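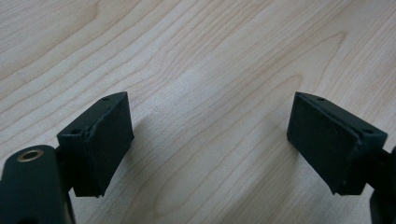 Can the Drendero tool clear and wipe a kitchen table without help yet?

It can do parts of the job. Picking up dry, rigid items works on most tables; wiping, and anything involving cloth or liquid, still needs a person in the room.

4.2 Preparing a table-clearing run

Read section 4.1 (Chore ratings) first. Chores rated C are not supported in this release.

1. Open the fingers fully from the Droteo console. The two pads should face each other with nothing between them.

2. Check both gripping faces. Dust reduces grip on glazed plates. Wipe the faces with a dry cloth and do not use solvent.

3. Check that each pad is tight on its bracket. Small nicks on the top rim are acceptable. Replace a pad if the gripping face itself is cut.

4. Select the surface type. For bare wood with strong grain, choose Patterned – the Plain setting can read dark grain lines as cutlery.

5. Set the load limit to 1250 g. Cast iron pans and full pitchers exceed it and must be moved by hand.

6. Run Table Test 19. The fingers close, open and return to the start position. If error 2381 appears, repeat from step 1.

CAUTION: Keep hands clear of the fingers during the test. The stop button does not release an item already held.

NOTE: Strong side light throws shadows under the pads. If the console reports an object on a bare table, turn off the nearest lamp and repeat step 6.

NOTE: Stacked bowls are rated B. The tool lifts the top bowl only, and a person must confirm each lift.

7. Enter the run in the chore log, including any item a person had to move. Send logs for failed runs to Lavanya Raju at Umside.

Pad service interval: 3000 closures. The counter is under Tools – Wear and is reset only after both pads have been changed.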